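The Quiet Return of the Darning Needle

1/15/21

19 comments
600 shares

My grandmother's sock drawer was a kind of museum. Every heel had been rebuilt at least twice, usually in whatever yarn was left over, so a gray sock might have a mustard heel and a bright red toe. I thought they were the best socks in the world – I still do! – and I've spent the past year finding out how many other people feel the same way.

The town of Irnby is a good place to start. It had a knitting mill until the work dried up, and the old habits never quite left. Last June the library there opened a mending table, stocked with needles, thread and wooden mushrooms for stretching a heel over. People bring in sweaters with moth holes, jeans gone at the knee, dish towels their mothers embroidered. Some stay all afternoon.
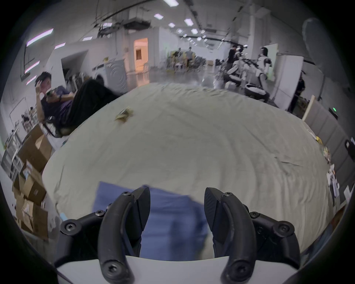
Tolera Gebru

What surprised me most was how much there is to know. A plain darn is just weaving: you lay threads one way across the hole, then go over and under them the other way. But then there's Swiss darning, which copies the knit stitch so closely that you lose track of where the old wool ends (I stared at one elbow for a full minute). And there's the wonderful world of patches, which can go behind the cloth or on top of it, stitched in rows so small they look like rain.

Yarn shops have noticed. Sodari, a small mill that used to sell only full skeins, now winds its leftovers onto little cards in 1,215 shades. Farquharson, the needle maker, has brought back a long blunt darner it had dropped from its catalog. I bought two and lost one in the couch the same evening.

My own first darn was awful, a hard lump right under the ball of my foot. The trick is to leave the threads looser than feels right, and to start well outside the hole, where the fabric is still strong. By my fourth sock I was choosing colors on purpose. The fifth has a mustard heel, and I'm wearing it as I write this.

3,009 shares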